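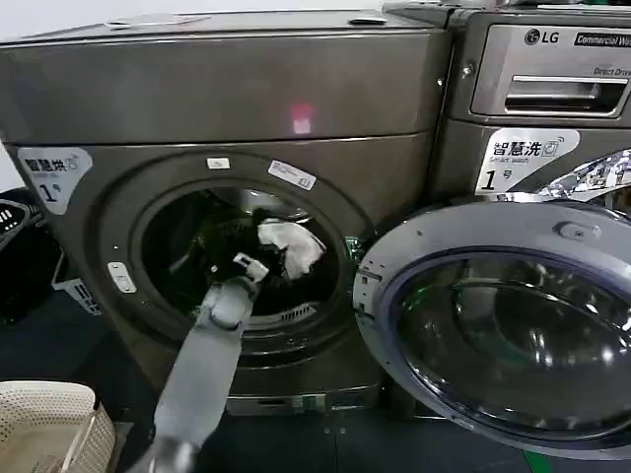
May, open day, laundry bay. Doors at 1.

Task shown: arm reaching into dryer 1. Ran from the Veltine build, log 1393. Visitors came through in groups of five, more questions on grip than on speed. Dark clothes against the dark drum are still the hard case — raise exposure before the next visit.
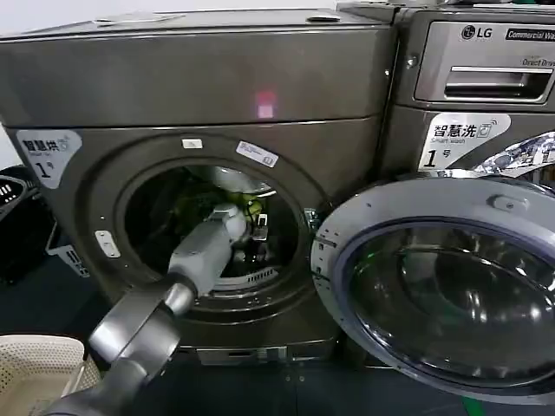 Pieter Jansen thought we should let visitors pick the garment next time, even if it slows the queue. Fine by me. Log copied to Lanent, folder 1760.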